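Can a Lamp Make You Turn It Off?

Designers love to say that an object can change how people act. Make the trash can fun and kids will stop littering. Make the light switch pretty and everyone will save power. Should you believe it? Let's look at one case.

A company named Federo made a night lamp called the Hornine. It has a little face that droops when the lamp has been on too long. The box says, "Kids switch off sooner!" That's a claim, and a claim needs proof. 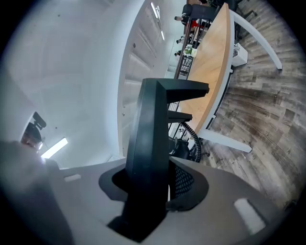 So what proof did Federo give? It lent lamps to 182 families in the town of Faltbridge and asked them how it went. Most said their kids used less light. But the families knew what the lamp was for, and people like to give the answer you're hoping to hear. And how long did it last? The test ended after two weeks — just when a new toy starts to get boring.

A fair test would give half the families a plain lamp. It would measure the power used, and it would go on until October or later.

There's one more thing to ask. Making a lamp takes power too. If your old lamp still works, buying a new one to save energy is a funny way to save energy.

The sad face is a clever idea, and I'd like one on my desk. I just don't know yet if it works, and neither does Federo.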